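Aufgaben per Fernsteuerung vormachen: so gehen wir vor

Stand: 2021-05-24, Valtteri Keskinen

Die Anleitung gilt für den Arm im Projekt Flircombe. Gezeigt wird das Greifen kleiner Gegenstände am Fächerkasten, aufgezeichnet wird mit Cikex. Vor dem ersten Durchgang den Greifer einmal ganz öffnen und schließen und dabei das Bild der Handgelenkkamera prüfen.

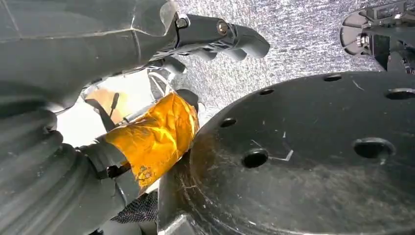
Wie viele Vorführungen braucht man für eine Aufgabe?
Für einen einfachen Griff rechnen wir mit 16 Durchgängen, bei wechselnden Ablageorten mit mehr.

Der Ablauf ist immer gleich. Arm in die Grundstellung fahren, Aufnahme starten, drei Sekunden warten. Dann die Hand von oben an den Kasten führen, langsam und ohne Korrekturen in der Luft. Wer sich verfährt, bricht ab und beginnt neu - halbe Versuche verderben den Datensatz.
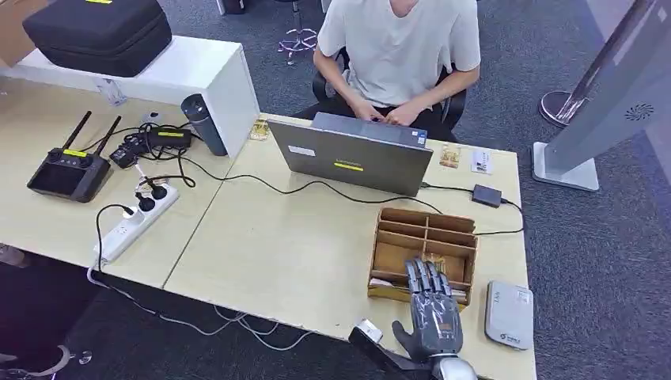

Ein Durchgang sollte rund 12 Sekunden dauern. Ist er deutlich länger, war die Bewegung meist zu zögerlich. Zwischen den Durchgängen den Gegenstand in ein anderes Fach legen, den Kasten aber stehen lassen. Er wird erst nach der ganzen Serie verschoben.

Zum Schluss die Aufnahmen in Cikex ansehen und unbrauchbare löschen. Dateinamen nicht ändern, sonst findet das Training sie nicht.

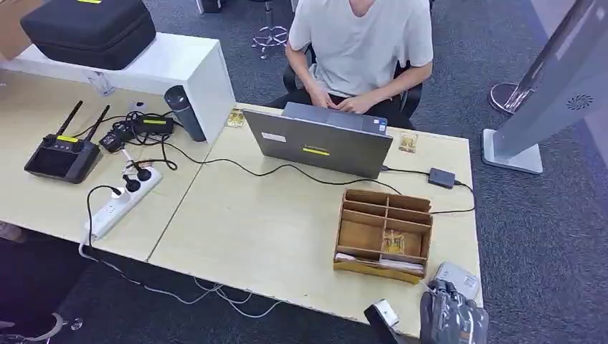 Arbeitsplatz mit Fächerkasten und Laptop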